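May 9, 2026
by Willy Nijs

Saturday again, and I gave the whole morning to the back room, which I have been promising to do ever since October. Bram Cuypers came over from Brudthorpe with his good broom and a bag of rolls, and we talked a lot more than we swept (he is thinking of selling the house, then he isn't, then he is again).

I do love that gray floor. My knees don't, but I went along the dark baseboards with a damp rag all the same, right into the corner, and hummed the whole way. Bram wants me to paint the walls something sunny. I like them pale and quiet, and told him so over the second pot of coffee.
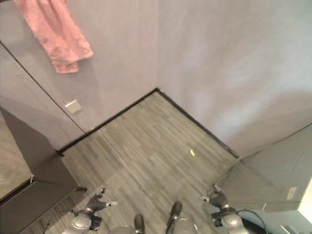

My corner, with the pink towel hanging up and one little yellow speck on the floor.

Tomorrow the cabinet, if my back allows it. Soup tonight, and early to bed.

2 comments

Marijke: Keep the walls as they are! Gray is restful.

Bram C.: I still say yellow. And you owe me a roll.

Contact | © Willy Nijs | Back to top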